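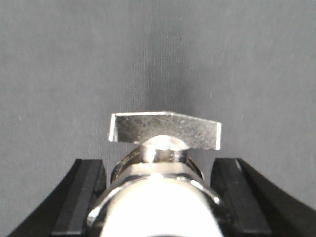 Re: [Lightfoot-list] Cam locks for the mailbox cabinets, and where to sort them

2 min read

From: Marichka Kobzar
Date: Thursday, August 23, 2018

Hi all,

Yevhen Demchenko wrote:
> Before I order anything, can somebody confirm what kind of lock we
> pulled off the old cabinets? Skenda sells a few that look alike to me.
> Also I still don't know where we're going to sort all this stuff.

Okay Yevhen, so it's a plain chrome cam lock, the kind with the flat rectangular cam on the back and the ring-shaped nut around the neck. Against the gray cloth the back end of it shows up well, and that's the end you need to match. The front tells you next to nothing (I learned that one the hard way with the tool drawers!). If the Skenda page shows a bent cam, skip it. Ours is flat, and a bent one will hit the door frame on the Wevis cabinets.

One more thing on the nut. Go finger tight first, turn the key a couple of times, check that the cam swings clear, and only then put a wrench on it. I cranked one down crooked last October and had to take the whole door off to get at it.

As for sorting, I vote for the big gray felt-like surface. Small parts don't roll on it the way they do on the steel bench, and the raised rail along the far edge ought to stop anything that tries to escape. It's clear right now, so let's grab it! Somebody should run a lint roller over it first, though, there are little white specks all over and they stick to anything with oil on it.
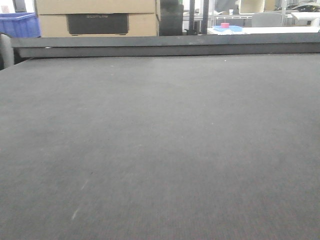

Yi-an Shin: Fine by me, but please keep the keys out of the sorting pile. Tape each key to its own lock before it goes anywhere. We have 60 doors to do and I don't want to be trying keys one at a time until Christmas.

Yes to the tape, and masking tape please, the clear kind leaves gunk on the chrome.

Once they're sorted, the locks can go in the blue crates. I know they're way bigger than we need for a pile of hardware, but the rim is thick and easy to hold, there's a proper hand grip in the side, and they're sturdy enough with all that ribbing. Bag the locks and nuts together, put the bags in the crate, and write the cabinet row on a strip of tape on the rim.
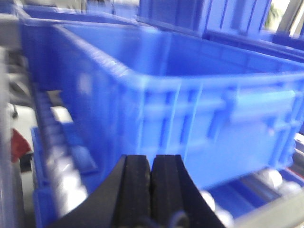

Blue crate on the line, empty, with more behind it.

Vasylyna, can you bring the 7 cartons of Vusmont hinges over when you come? Same treatment for those.

Marichka

Lightfoot-list | Contact the list owner | Copyright 2018 | Back to top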